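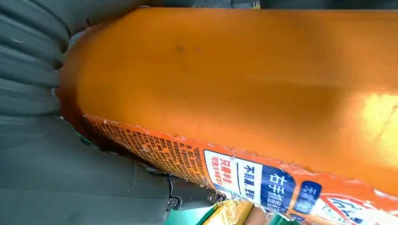 Nikuteck folding table: two months in the utility room

I bought the Nikuteck in October to replace a pasting table that had finally given way at the hinge. It cost £42 from Mollel, delivered flat in a plain box, and I have used it most days for sorting shopping, potting up, ironing and the odd bit of glueing.

The legs fold inwards and lock with a sliding collar. The collars were stiff for the first week and I pinched a finger twice, but they have eased. Opened out, the table is 163 cm long and stands at a good height for working on your feet. Sitting at it is less comfortable, as the crossbar catches your knees unless you pull the chair right up to a corner. 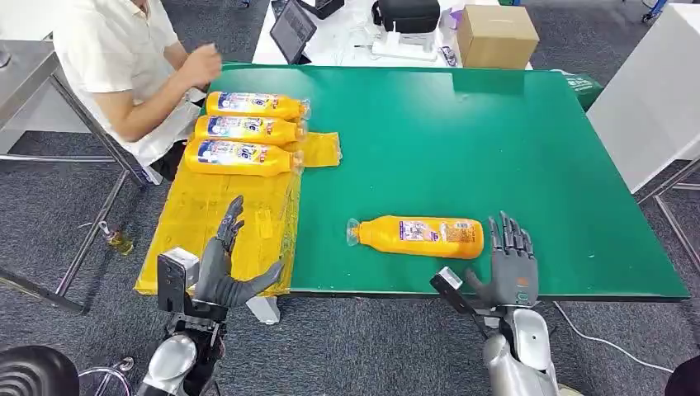 Weight was my main worry. Full bottles of oil or squash are heavy when you have a week's worth, and the old table bowed in the middle. On this one I have had three big shopping bags and a sewing machine at once and it stayed level. I wouldn't sit on it.

Wiping down is easy, though turmeric left a mark that took several goes with bicarbonate to shift. The edging strip is the weak point. Mine began lifting at one end after a month and I stuck it back with contact glue. Beatrice Mwakyusa at Mollel offered to send a new strip, order reference 679, and it came in four days. I haven't fitted it yet.

I also looked at the Flameron, which has a carrying handle and a thicker top. It is a better table if you need to take it out in the car, but it costs a good deal more and doesn't fold as thin — mine has to go behind the boiler door.

Rating: 4 out of 5. One point off for the edging.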